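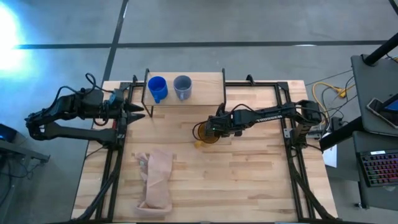 Butcher-block table with raised shelf, mugs and amber cup.

STINONWOOD WATER ASSOCIATION
Minutes of the operations meeting, May 25, 2025

Chair: Booker Calloway
Recorder: Tamsin Mahmoud

1. Call to order and previous minutes
The chair called the meeting to order and confirmed a quorum. The minutes of the February meeting were approved with one correction: under item 4, "Calside valve" should read "Calside pressure valve." The isolation valve at the same location was not discussed in February.

2. System status
The system serves 344 connections. Both wells are in service. Well 1 runs as lead and Well 2 as standby, with the order reversed at each monthly inspection. Chlorine residual at the far end of the Tangen line stayed within the permit range in every sample since the last meeting. One sample bottle was rejected by the lab for a missing collection time, and a replacement was drawn from the same tap.

The hour meter on the Well 2 pump does not agree with the controller log. The operator believes the meter is at fault and will compare the two over a full billing cycle before ordering a new one.

3. Flestberg main replacement
The segment to be replaced measures 1148 feet, from the hydrant at the Flestberg turnout to the blow-off at the creek. The existing pipe is cast iron with lead joints. Two breaks were repaired on this segment over the winter, both at joints, both on the downhill side of the road.

The engineer's draft calls for ductile iron under the road crossing and PVC for the remainder. Mr. Calloway asked whether one material could be used throughout to simplify the spare parts list. Ms. Mahmoud replied that the county permit specifies iron at the crossing, and the cost of extending it for the full length had not been priced. The engineer will be asked for that figure as an alternate bid item.

Service lines along the segment will be reconnected one at a time. Customers are to receive written notice before each shutoff -- door tags alone were judged insufficient after the last job.

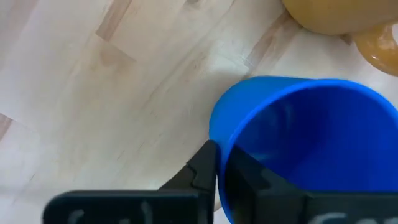

Discussion then turned to the creek end. The blow-off discharges onto a gravel bed that has washed out on one side. Flushing will be held to a low rate until the bed is rebuilt. The rebuild is to be included in the main replacement contract and not handled as a separate job.

Motion: to release the Flestberg plans for bid once the alternate item has been added. Carried.

4. Calside pressure valve
The valve was rebuilt with a new diaphragm and seat. Downstream pressure still drifts upward overnight. Possible causes listed by the operator were debris in the pilot line, a worn pilot spring, and a gauge reading high. The gauge will be checked against the test gauge first. If it reads true, the pilot will be removed and cleaned.

Three households on the upper side of Calside have reported noisy plumbing at night. Their addresses were added to the operator's log.

5. Storage
The association holds a 2000 gallon tank at the Tangen booster station for use during pump maintenance. The interior coating is past its inspection date. The tank can be taken out of service if a temporary supply is in place, and Ms. Mahmoud will obtain rental quotes for a 1000 gallon potable unit with delivery and disinfection priced separately.

The overflow screen on the same tank has a tear along the lower edge. Replacement mesh is on hand.

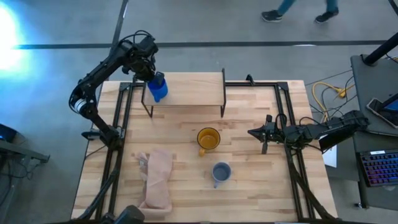 The access hatch gasket was also raised. The present gasket is compressed at the hinge side and does not seal under a light hose test. A new one will be fitted when the screen is done, so that the tank site is visited once. The hatch lock sticks -- graphite only, no oil, per the operator.

6. Meter reading
Most meters are now read by radio. The remaining manual meters are mainly in pits along the Tangen line, where standing water has delayed conversion. Readings there were estimated last cycle and will be corrected on the next bill.

7. Action items
Calloway: request alternate pricing from the engineer; issue Flestberg bid package on receipt.
Mahmoud: rental tank quotes; draft shutoff notice.
Operator: Calside gauge check; Well 2 hour comparison; Tangen screen and gasket.

8. Adjournment
There was no other business. The next meeting will be scheduled after bids are opened.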